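The Pramora Tea Towel, by Gresodetti

We have sold a lot of tea towels over the years, and the Pramora is the one our customers keep writing to us about, usually to ask whether we still make it in the blue stripe (we do!). It's a half-linen towel, woven a little heavier than most, with a flat hem and a cotton hanging loop at one corner so you can use an ordinary hook.

Straight out of the wrapper it will feel stiff, and I'd ask you to be patient with it. Linen starts out that way, and after about 7 washes it softens into the kind of towel you reach for without looking. It also drinks up far more water by then, so please don't judge it on its first evening. Wash it warm, skip the fabric softener altogether, and hang it up while it's still damp if you don't care to iron. I never do, and I like mine a bit rumpled anyway.

Colors are blue stripe, oatmeal, and a brick red we call Liepiņa, after the old mill pattern it was copied from. The red can bleed a little in the beginning, so give it the first two washes by itself or with other dark things.
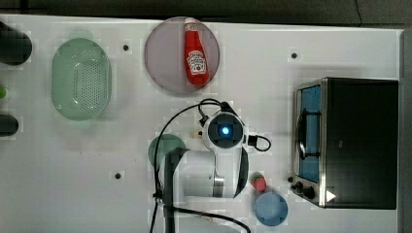 Towels come in sets of 2, folded and tied with string, and we're always happy to split a set between colors if you leave us a note when you order. Cafes and guest houses can buy them by the 100, plain or with a name stitched along the hem. Stitched orders take longer, as they're all done on one machine at our Skeltley workroom, and February tends to be the quiet month if you'd like to plan ahead.

If yours ever comes undone at the hem, send it back and we'll sew it up again at no charge, however old it is. Just wash it first, please! Parcels go out every Thursday.

Contact us | Shipping and returns | © Gresodetti | Back to top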